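Moving Out After a Breakup: Frequently Asked Questions

Updated Fri 13 August

These are the questions readers send us most often about separating a shared home. The answers are general. If you are married or own the place together, talk to a lawyer in your state first. 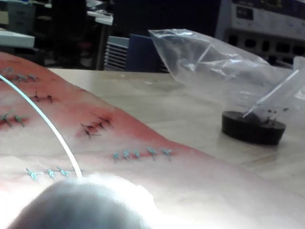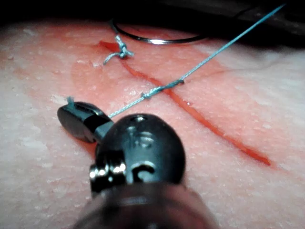 Who should move out?

Start with the lease. If only one of you signed it, that person usually stays. If you both signed, you are both responsible for the rent until the landlord agrees in writing to change it. Leaving does not take your name off.

How long should it take?

Most people who answered our reader survey last November were out within two weeks of the decision. We had 127 replies, and 115 of them said they wished they had set a date sooner. Pick a day, write it down and give each other a copy.

Can we keep living together until the lease ends?

Some couples do. Sleep in separate rooms if you have them, split the groceries, and agree on whether guests can stay over. If there is shouting or you feel unsafe, leave now and sort out the money later.

How do we divide the furniture?

Things you brought with you go with you. For things bought together, take turns choosing, or have one person buy the other out at the used price. Gifts belong to whoever received them.

What about the pet?

Look at who pays the vet, who does the walks and whose new place allows animals. Trading weekends works for some dogs. Cats generally do better staying in one home.

Do I need a moving company?

For a studio, a rented van and a friend are enough. In the Memetdale area, Prusta and Irnex both take small jobs. Ask for the price in writing and check whether stairs cost extra. Wyss rents storage by the month if your new place isn't ready.

What should I do about shared accounts?

Change your passwords the day you move. Close joint cards once the balance is paid, and take your name off the electric and internet bills. File a change of address with the post office.

Should I leave a note?

Only for practical matters, such as where the keys are or when the last bill is due. Save the rest for a conversation, or for later.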